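Storing mixed bowls on one shelf without chipping them
Losero Home Help > Kitchen > Storage

Posted by Apostolos Tzavaras

I have four sorts of bowl and one shelf to keep them on. There are plain cream ones, orange ones, some white ones with green monstera leaves and a blue rim, and a striped sort. Until now they went in one tall pile and I had to lift half of it to reach the one I wanted. The shelf is in the same unit as my desk things, so a file organiser and a stapler have to stay at the back. I've tried sorting the bowls by kind and putting them in a row in front.
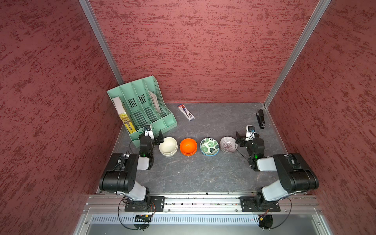

What I want to know
Is a row of short stacks better than one pile, and do I need anything between the bowls? The cupboard is 300 mm deep.

3 replies - 1686 views

Benedito Xavier

Yes, go with the row. Keep each sort to itself, as bowls of the same shape sit down into each other properly and different ones rock. Put the heaviest at the end you reach least.

For the ceramic ones, a circle of kitchen paper or thin felt between each pair will save the glaze. Plastic bowls can go straight inside one another. Don't stand bowls on their sides unless they have something to lean on. The rims are the part that chips, and patterned ones with a coloured edge show it first.

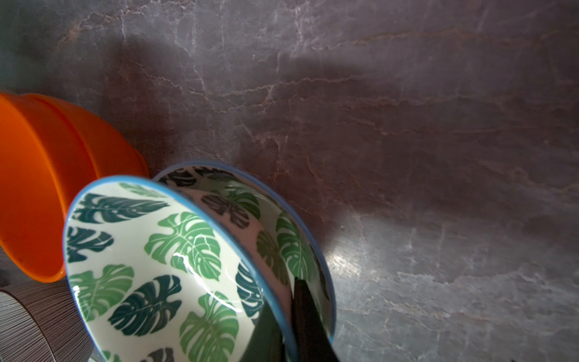 Zelbridge3023

I'd disagree about the felt. Mine went musty by November and I threw it out. Paper is fine.

Genby

just buy a rack

Apostolos Tzavaras

Thanks all. I'm keeping the row and will use paper in the ceramic stacks. A rack would take up the height I need for the organiser. 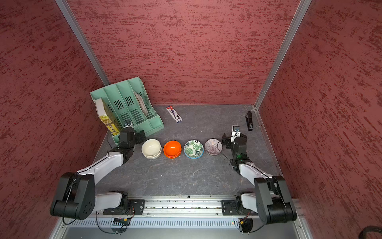
I've also decided to leave the desk things along the back, as I only need them when I do the post. The everyday bowls will go nearest the door. If the stacks get any taller I'll move one sort to the cupboard over the fridge.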